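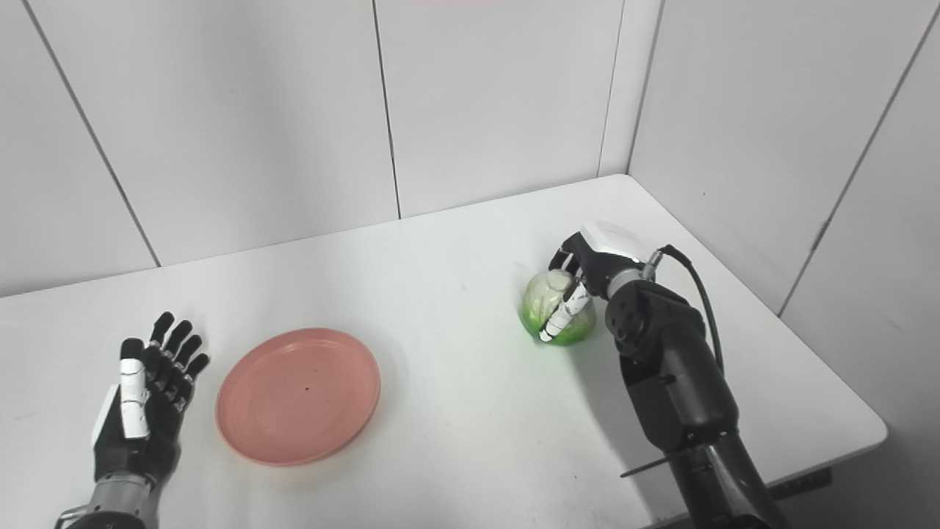 Home | News | Sites | Jobs | Contact
Search this site Go

Staff at the Hallemness kitchen will start sharing the vegetable prep room with Relora, the two-armed handling robot, in June. The kitchen sends out 830 meals a day to schools and day centres, and the prep room is where most of the lifting and reaching is done. Relora has been set up on a plain white table, working with one item and one pink plate at a time. It has two hands with jointed fingers, and the right one takes hold of a head of greens with the fingers over the top, much as a person would. Stetetti, the firm supplying the machine, will stay on site for the first 4 weeks.

The robot will move whole vegetables between the table, the plates and the trays. Trimming, washing and checking stay with the prep team. Shift lengths don't change. The early start does: on weekdays the first two people in will begin at half past six instead of six, as the robot can set out the first trays once it has been switched on and checked.

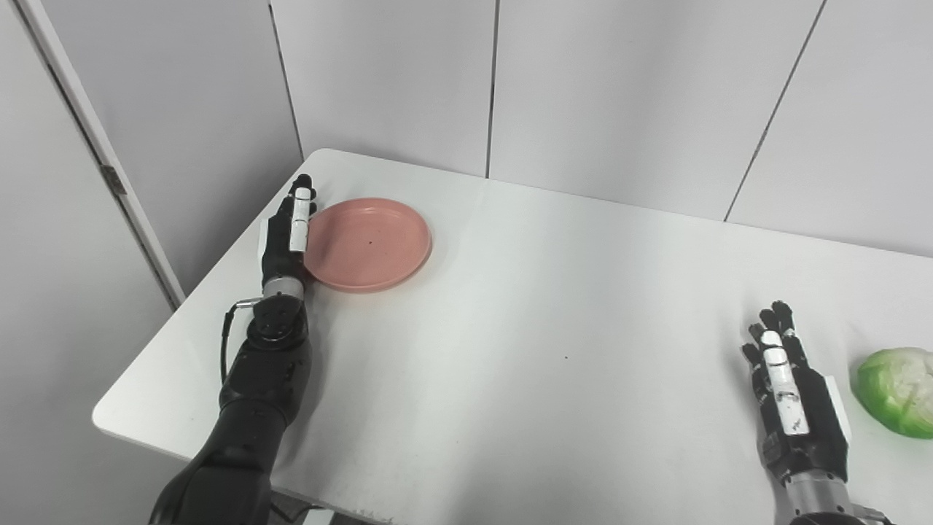
Will anyone lose hours because of this? Contracted hours stay as they are until the end of the year, and the half hour taken off the early start is added to the afternoon, when the wash-up area is short of people.

Everyone in the prep room will get a training session covering the stop button, where to stand, and how to report a dropped or damaged item. Agency staff need to do it too. The sessions are paid and will be held in the upstairs meeting room. Please put your name on the sheet by the lockers.

The Noonan site had its own machine last year and its team has sent over some notes, which are in the blue folder in the office.

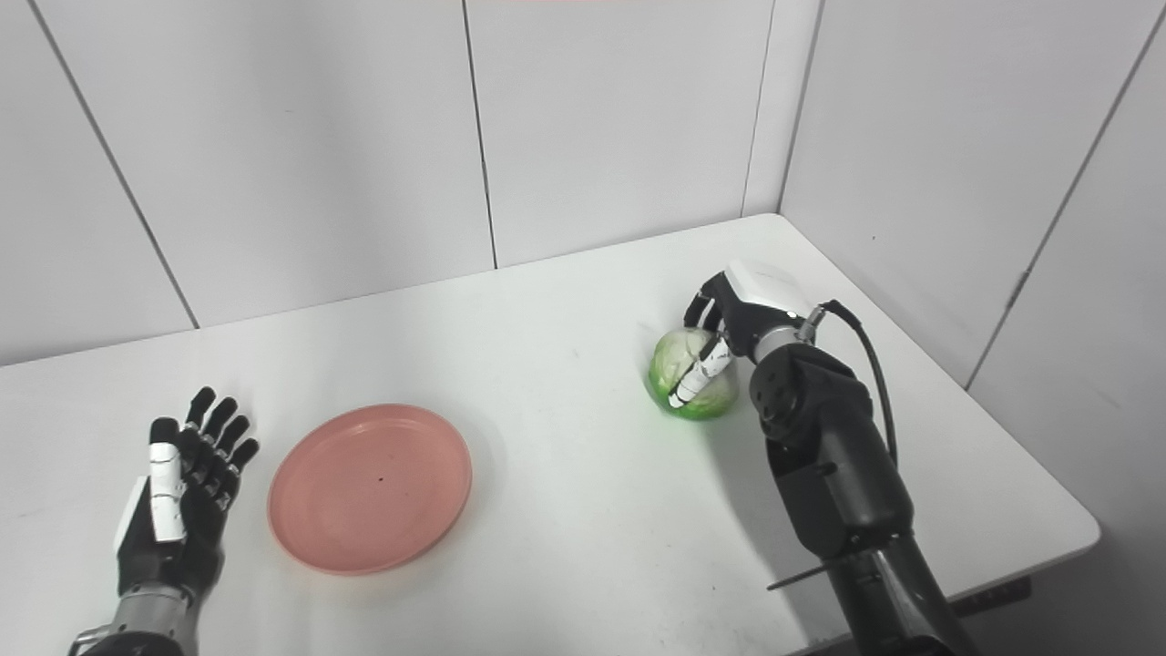
One of the prep team wrote in to say that the lifting won't be missed, but that picking out the bad heads is done by feel as much as by eye, and she would like that job kept with people for good. The site manager has replied that it will be, and that the wording will go into the new work instructions before the start date.

We use cookies to remember your settings. Accept Manage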